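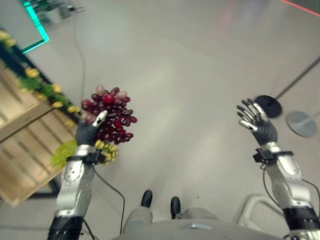 Home Essays How-To Archive About

How to Write a Year-End Letter to Yourself

I don't trust most advice on this. It usually starts with a candle and a special notebook, and by the third step you're thanking your own resilience. I've written one of these letters every December since I moved to Lerholm, and the early ones are unreadable. They sound like a greeting card arguing with a therapist.

What follows is the method I use now. It may not heal anything.

1. Collect before you write. Go through your calendar, your sent messages and your bank statement. I had 1,735 photos on my phone last year and maybe nine of them were any help. The bank statement was better. It told me I'd spent $293 on train tickets to see Wanda in the spring, when I'd have sworn I hardly went.

2. Make one list of plain facts. "Quit the choir." "Dad's knee." "Stopped speaking to Marin, started again in October." Leave out what any of it meant. If you catch yourself writing the word "journey," cross it out and put down where you went.

3. Pick two things off the list. I know, the whole year mattered. Two is still the most I've managed to write about without lying.

4. Write each one as if to a friend who was there and will correct you. I use Zuzanna, who remembers everything I've said since college — including things I'd pay to have forgotten. The letter never gets mailed to her. Imagining her eyebrows is enough.

5. Skip the lesson. Some years don't have one, and a lesson made up in December tends to fall apart by February. Mine about "learning to say no" lasted until Chenxi asked me to help her move.

6. Stop when you get bored. Date it, put it in an envelope, stick it in a drawer.

People ask if you should reread the old ones. Once a year, maybe, and after you've written the new one. If you read them first you'll start copying your own voice, and mine was pretty smug for a while there.

As for handwriting versus typing, I've tried both and can't see a difference, except that I can't read my handwriting.

202 shares | 2 comments

This site uses cookies. Accept | Manage settings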